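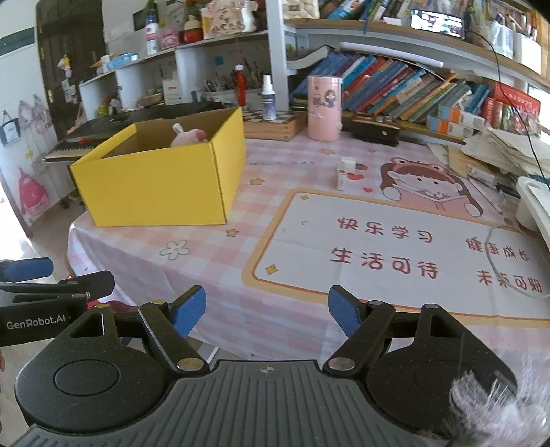
July, 14:20. Wipe-down trial, coated cloths, second batch.

Picked up from where Hüsnü left it. Ladico swatches cut to the same template as before, hemmed edge discarded. Stain set unchanged: black tea, turmeric paste, ballpoint, sunflower oil. Dwell 5 h for tea and turmeric, ballpoint left overnight, oil wiped straight away.

Balance drifting again. Reads 331 mg on the check piece before lunch, 361 mg after. Weights from this morning struck out in the table, don't use them. Re-zeroed and moved it off the bench by the window.

Results so far:

- Tea: clears with plain water on both coatings. Faint ring on the Givby sample where the drop dried at the fold.
- Turmeric: yellow halo on everything. Soap makes no difference. Dilute bleach takes it out but the red print next to it goes pink, so no good for printed cloths.
- Ballpoint: alcohol lifts it, and lifts the top coat with it on Fikura. Dull patch visible at a low angle.
- Oil: nothing to report.

Rub counter stopped at 824 strokes on the Fikura piece, belt slipped. Amanuel has the spare. Coating was already cracking along the crease by then, so I've logged it as a fail at 824 and not rerun it. Ertürk asked for the crease figure separately from the flat figure; we only have flat for the first batch.

Query for Hüsnü: were the first-batch swatches folded before or after staining? Your sheet says "folded" and no more. If after, the tea ring can't be compared.

To do:

- new turmeric paste, this one has separated
- crease test on Ladico, both directions of the weave
- label the drying rack, two swatches have swapped places and I had to go by the selvedge

16:45. Belt fitted. Ladico started, warp direction.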